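Bimanual grasping: is the Trenow result real?

Board index > Manipulation > Papers and results

14 replies, showing the last 7

torquewrench
I read the Trenow writeup twice over the weekend and I still don't buy the headline. They collected 3,668 demos, threw out everything an operator marked as sloppy, and then compared against a baseline trained on the unfiltered pile. So which is it, the method or the filtering? You can't tell from that table.

parallel_jaw
They do have a filtered baseline. It's in the appendix, second table.

torquewrench
I saw it. It was trained on 1,015 demos. Theirs got the full filtered set, which is a lot bigger. Same problem wearing a different hat.

mossy_encoder
Quoting torquewrench: "You can't tell from that table"

Agree on the table, disagree on the conclusion. We ran their code on our own arms at Grarnalstead and the two-arm lift did get better with the sync loss turned on. Same data both times, same seed. Not by as much as they claim, but it moved.

torquewrench
How many trials?

mossy_encoder
25 per condition.

torquewrench
Come on. With 25 trials you could swap the gripper pads and see a bigger swing than that. And one seed is one seed.

mossy_encoder
Fine, but you said there was no effect and I'm telling you what we got. I'm not writing a paper about it.

hexkey_lou
Jumping in because I used to run evals for the Kubíček benchmark. The thing that bothers me is where the object starts. Their test set always has it in the middle, within easy reach of both arms. Of course the arms look coordinated, the approach is nearly a mirror image! Put it way off to one side and one arm has to wait for the other. I'd like to see that number before anybody talks about learned timing.

parallel_jaw
They do say positions were randomized.

hexkey_lou
Randomized inside a patch you could cover with a dinner plate. Read the setup section.

mossy_encoder
OK, that one is fair. I'll rerun with off-center starts. What I have in mind:

1. Keep the old center start as a control. Box on the floor panel near the middle, little keychain figure by its front edge, a gripper coming in from each side with the jaws open. If the sync loss doesn't help from a start this symmetric then I've broken something in the port.

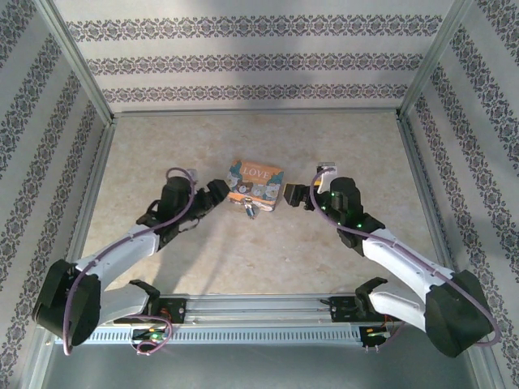

2. Off-center starts, left and right, same box. 352 demos to fine-tune on for both conditions, nothing filtered by hand.

3. Same as 2 but with the sync loss weight shuffled between runs so whoever scores the trials doesn't know which one they're watching.

4. Three seeds. Happy?

torquewrench
Happier. Does the keychain count as part of the task or is it clutter? If a finger knocks it and the box still gets lifted, is that a success? Trenow never says how they scored that kind of thing, and I suspect it matters more than the loss does.

mossy_encoder
Clutter. I'd log contact separately and score the lift on its own.

hexkey_lou
Please write the scoring rule down before you start, and post it in this thread. I've watched too many "partial successes" get promoted later.

parallel_jaw
Could you add the Dason controller as a second baseline? It's just scripted timing, no learning. If that matches the sync loss on the center start we can all go home.

mossy_encoder
I can try, the arms should take it. No promises before April.

torquewrench
I'll still want the raw logs.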